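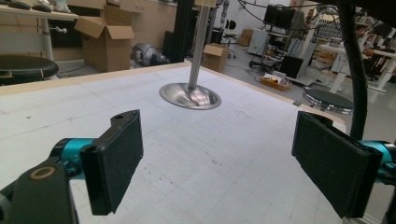
Großer Tisch mit Rasterfläche, davor und dahinter Hocker und Kartons: Werkstatt von Ronov.

Dretum, 10.11.23 - Wir haben wieder Platz! Na ja, fast. Seit September räumen wir bei Ronov unsere Werkstatt um, und ich darf heute verkünden, dass wir Anfang des Jahres die Türen für alle aufmachen, die gern schrauben, zeichnen oder einfach mal gucken wollen.

Herzstück ist der große weiße Tisch mit dem feinen grauen Raster und der hellen Holzkante. Ja, der hat Macken und ein paar Striche, die nach Bleistift aussehen, und nein, ich lasse da keine neue Platte drauflegen. Auf dem Raster kann man wunderbar anlegen und ausrichten, ich mache das ständig und finde mein Lineal sowieso nie.

Dazu kommen die runden schwarzen Hocker. Wer bei uns schon mal einen Abend lang gesessen hat, weiß, wie gern ich die mag (einer hat einen Streifen hellbraunes Klebeband auf dem Sitz, den erkennt ihr sofort). Insgesamt richten wir 13 Sitzplätze ein, verteilt auf den großen Tisch und die kleineren Arbeitsplätze.

Die hellen Holzschränke an der Rückwand bleiben, wo sie sind. In die Schubladen kommt das Kleinzeug, nach Größe sortiert - das hat uns sechs Abende gekostet, und bei den Unterlegscheiben streiten wir noch. Ein paar Kartons müssen auch noch ausgepackt werden.

Beim Umbau hilft uns Plenix mit einem Zuschuss von 637 Euro, den wir komplett in Licht und Regale stecken. Vielen Dank dafür!

Wer vorher mit anpacken möchte, meldet sich gern im Büro von Ronov in Dretum. Kaffee ist da, Handschuhe bitte selbst mitbringen.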